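Duranthorpe Youth Strings: progress report to the Shiferaw Fund
16 May 2024
Prepared by Meinir Hughes

Lessons
77 pupils are enrolled, up by three since March. Parvaneh Mirzaei now teaches the beginner cellos at Nastard. Two violas are still out for repair.

Concerts
The Prudby concert went ahead as planned. Ticket income covered the hall and the piano tuning.

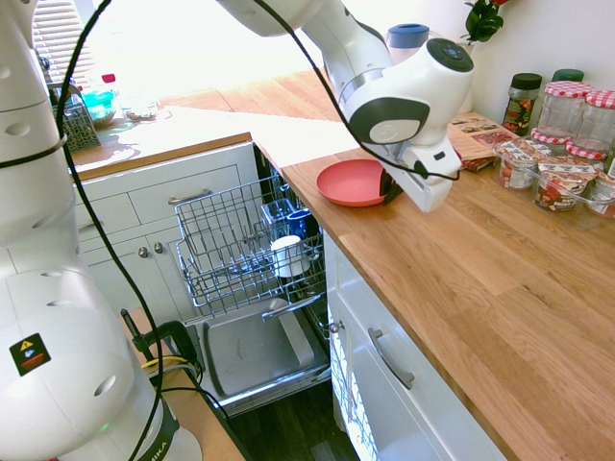
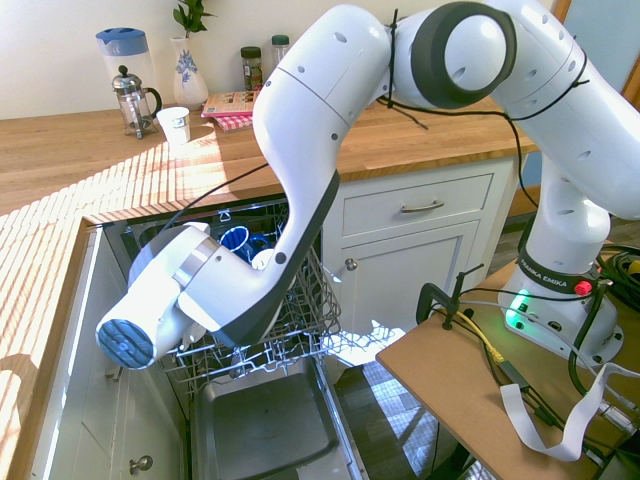
Next period
We will hold auditions for the senior quartet and ask for the second payment of the grant.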